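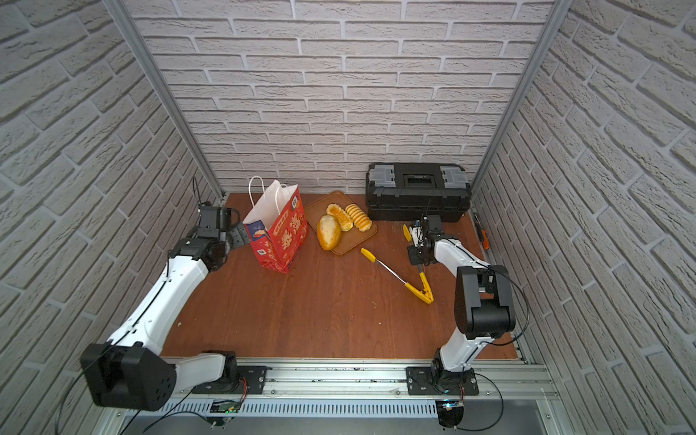
Is the Tollbridge mystery walk too hard for children, or is it only my family? We stopped at the second envelope and went to eat pancakes.

Home Explore Notifications Messages Lists Profile

Answering this one in a thread, because I received the same question several times after my last post. 1/

The walk is not too hard, but the second envelope is unfair. The letter from the lighthouse keeper tells you to "count what the river carries", and the river has boats, ducks and a bridge. You need the bridge. My daughter got it before me and she did not let me forget it. 2/

For people who are new: it is a story in 4 envelopes, made by Nautiyal, a small publisher of paper mysteries. You buy the box at the tourist office in Atness, take the bus, and begin at the old ferry steps in Tollbridge. The full walk is 700 meters longer than the map says, if you also do the cemetery part. Please do the cemetery part. 3/

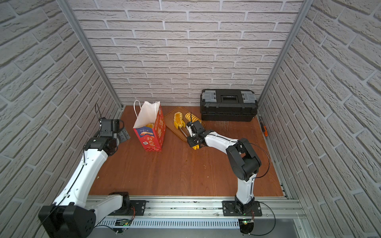 We did it in November and the clue on the mill wall was behind ivy, so check before you pay. The shop told me afterward that they cut it back only in spring.

Thank you for this, I did not know about the ivy. In our box was a small printed correction, with the mill sentence written in it. Maybe you had an older box? Look for the number 32 on the bottom flap. Ours had it. 4/

About Clinero, the hint app: you can play without it. It gives three hints for each envelope, and the third one is simply the answer – so if you are stubborn like me, stop at two. It needs internet, and behind the church there is no signal. Open the hints for the last envelope while you are still on the main street. 5/

I read that they printed 3000 boxes for the first edition and the second one will have a different ending. I am a little sad about this. The ending with the brother's coat is the best part, and I will not say more here. 6/

What to bring: a pencil, a small mirror, something to put under the paper when you write. The mirror is not mentioned on the box. You will be very happy to have it at the ferry steps. 7/

If you are stuck on the third letter, write to me in private and I will give you half of a hint. 8/8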